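Coffee corner – FAQ

Quick answers, updated in May. Ask Renzo at the front desk if yours isn't on here.

Who can use it?
Anyone with a desk at Clunico. Visitors too, if they're with you.

What does it cost?
First 2 capsules a day are free. After that put it on the sheet. Honor system.

Where are the capsules?
Cabinet behind you, second shelf. Box of 200 comes every Wednesday, usually before lunch. If we run out sooner, we run out.

Can I bring my own?
Yes, if they fit. Don't force them. Last one that got forced cost us $62.

Do I have to bring a cup?
No, but a mug from home is nice. Small glasses are for espresso or water, that's it. No soup. They go back by the machine when your done.

What's the tray for?
Carrying drinks to the meeting rooms. Max 4 at a time please – the hallway door swings back. Bring the tray back the same day.
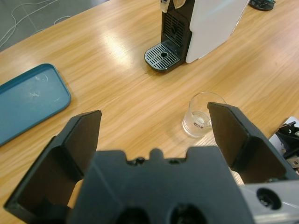
Coffee table with the machine, a small glass and the blue tray.

Is the table OK with hot stuff?
Not really. It's wood, it marks. Use a coaster, wipe spills right away, damp cloth only. No spray cleaner.

Who empties the used capsules?
Whoever finds it full. Yes, you.

It's blinking / nothing comes out?
Check the water first. Then switch off, wait a minute, switch on. Still blinking – email Arturo Caputo, dont open it up.

Decaf?
Same cabinet, bottom shelf. Tea is there to.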